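4. Placing the Table and Chair

Two people are needed to turn the Fesard table upright. Do not drag it by the top.

1. Stand the table where it will be used. Leave 2 feet behind it for the chair.
2. Turn each of the 8 leveling feet until the top no longer rocks.
3. Roll the chair up to the table. 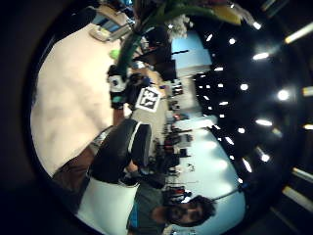

Fig. 4. Pale cream tabletop with black office chair. Plant and screen not included.

4. Set potted plants on a saucer. Water left standing on the top can lift the finish.
5. Wipe the top with a damp cloth. Do not use bleach.

Note: The Gamik chair is packed separately.

CAUTION: Do not sit or stand on the tabletop. Retighten all bolts after 2 weeks of use.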